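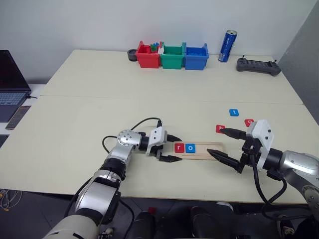

Fig. 1. Letter tiles and a grooved wooden board.

Letter Frequency and Tile Distribution in Short-Word Games
Project report, Urner College
Chelsea Wainwright and Darmawan Yeoh
24 August 2020

1. Purpose

Word games played with letter tiles depend on how many copies of each letter are put in the bag. If the mix follows ordinary printed English too closely, players draw letters that are common in text but awkward in play. H is the usual case. It ranks high in running text largely on account of "the", "that", "this" and a few similar words, and its value to a player holding a short rack is much lower than its rank suggests.

The project compared two ways of setting the mix. The first takes letter frequencies from running text. The second takes them from a word list in which every word is entered once, however often it is used. We wanted to know which mix gives a player more racks from which at least one word can be made.

2. Sources

The running text was a set of articles from the student magazine Fototero, with headings, names and captions removed. Spelling was left as printed. Figures and symbols were dropped, and hyphenated words were split.

The word list was the Mandagi list, held as a plain file by the college library. Words longer than 6 letters were excluded, as were abbreviations. Plurals were kept. This last choice matters more than we expected at the planning stage and is discussed in section 5.

3. Method

Letter shares were worked out for each source and scaled to a bag of the same size. Rounding left both bags slightly short, and the missing tiles were given to the letters with the largest remainders. Any letter that rounded to zero was given one tile, so that J, Q, X and Z appeared in both bags.

A short program drew racks of 6 tiles at random without replacement. It then checked each rack against the word list and recorded whether any word of four letters or more could be made. The bag was refilled before every draw. We ran 2,000 draws per bag. Blank tiles were not used.

The same check was done by hand on 30 racks from each bag, using tiles and a printed copy of the list, to find errors in the program. One fault was found: the first version allowed a single tile to be used twice in the same word, so that a rack with one E would pass for "seed". The run was repeated after correction and only the second set of results is used here.

4. Results

The word-list bag gave the higher share of playable racks. The gap was small but held when the draws were split into two halves and compared separately.

The text bag failed most often on racks with too many of T, H and W together and only one vowel. The word-list bag failed more often on racks heavy in S and R — these looked promising by eye, and in the hand check took longer to reject than any other kind. Racks with no vowel at all occurred in both bags at much the same rate.

Vowel share differed less between the sources than consonant share. E was first in both. O ranked higher in the text, helped by "of", "to" and "for", and A ranked higher in the list.

5. Discussion

Keeping plurals raised the share of S in the word-list bag and at the same time raised the number of words an S could complete. The list is therefore being used both to build the bag and to mark it, which favours that bag. A fairer test would mark both bags against a third source. We considered the Fumero school dictionary for this, but only a printed copy was available and typing it in was outside the time allowed.

The threshold of four letters was chosen by us. With three letters nearly every rack from either bag would pass and the comparison would tell us little. With five, the difference might widen, though this was not run.

No account was taken of the board. In play a rack is combined with tiles already laid, and a lone H or W may be worth more there than the figures imply.

6. Further work

The program will be rerun in November with plurals removed. Darmawan Yeoh has begun a version that gives each rack a score based on the number of different words it allows, in place of a simple pass or fail. The rounding rule should also be tested on its own, as the forced single tiles take space from common letters in a small bag.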